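Tondum Work Mat, Charcoal
Item 311
From Gavero, for benches, desks and kitchen tables

We've been through a lot of work mats in our own shop. There was a green one with a grid that wore off, a lovely gray felt one that grabbed every crumb of eraser in the building, and a shiny black one that threw the ceiling lights straight back in your face. The Tondum is the one that stayed on the table, and we liked it enough to start keeping it in stock.

It's a plain dark mat, charcoal gray, with a fine speckle and a slightly grainy top. No grid, no rulers, no logo in the middle. Put something pale or bright on it and you can find it right away, which sounds like such a small thing until you've spent ten minutes patting a brown tabletop for a brown washer. White card and bright blocks show up beautifully on it, and the grain has enough bite that a little cardboard box doesn't skate off when you nudge it with your sleeve.
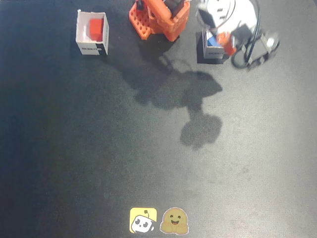 Charcoal mat with white boxes, red cube in the left one.

The mat measures 44 inches by 21 inches. That's wide enough to set out small open boxes along the back and still have a clear stretch in front of you for the work itself. We do all our sorting this way now: boxes along the far edge, loose stuff close by, hands in the middle. Blocks, buttons, beads, game pieces, screws from a drawer that should have been dealt with years ago – it all goes faster when the boxes stay where you put them.

Which boxes? Honest answer, use what you have. Small white cardboard ones with open tops are our favorites, cube-shaped if you can get them, because you can see to the bottom from a standing position. The Studetti folding boxes we sell on the packing page are a good match for size and come flat. A colored lining is a nice extra if you're sorting pale parts. You can cut one from craft paper with one fold in it and be done in a minute, and blue is terrific with anything white or orange. 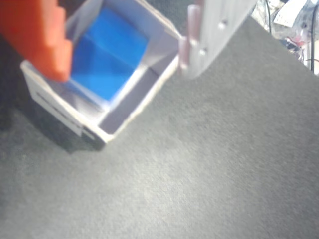
Setting it up takes no time. Unroll the mat with the grainy side up and let it lie for an hour or so before you load it, or overnight if it came to you in winter. The corners may lift a little at first. Put a book on each one and leave them alone. Don't be tempted to iron it (we tried, and we have one mat with a very clear picture of an iron on it).

Stickers hold well on the surface, and that's handy if you like to mark a spot and come back to it, or if kids need to know where their box goes. Peel them from one corner, slowly. If a bit of glue stays behind, warm water and dish soap will get it off with a soft cloth. Please skip the nail polish remover.

A word about light. The color is dark, but the top isn't shiny, so a lamp gives you a soft brighter patch and not a glare. We keep ours a little to the right of the work. Move the lamp around before you decide, though, as anything tall at the back of the table will lay a shadow across the middle, right where you're trying to see.

What it's good for: sorting, light assembly, card and paper projects, model kits, classroom stations, packing small orders. What it's less good for: heavy knife work. It will take the odd slip with a craft blade, but it isn't a self-healing mat and the cuts will stay. Hot glue peels off once it has set. Soldering irons need their own pad.

To clean it, shake it outside and wipe it down. Dust does show on charcoal, there's no getting around that, and by four in the afternoon ours usually has a fair amount of cardboard fluff on it. A lint roller is the quickest fix we've found. Store it rolled with the top facing out – rolled the other way, it keeps its curl much longer.
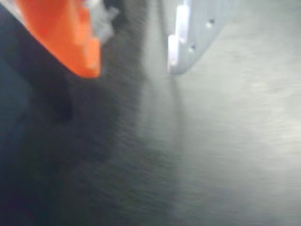 One buyer in Kurup wrote to tell us that she had ordered the mat for a puzzle of 1,000 pieces and ended up using it every day for sorting her bead orders. Her only complaint was the width: she would love a shorter one for a side table, and she asked whether it could be trimmed at home.

It can! Use a metal ruler and a fresh blade, work from the back, and make several light passes. Trimmed mats can't be returned, so measure the table first.

Sold singly, rolled in a tube. Boxes, linings and stickers not included.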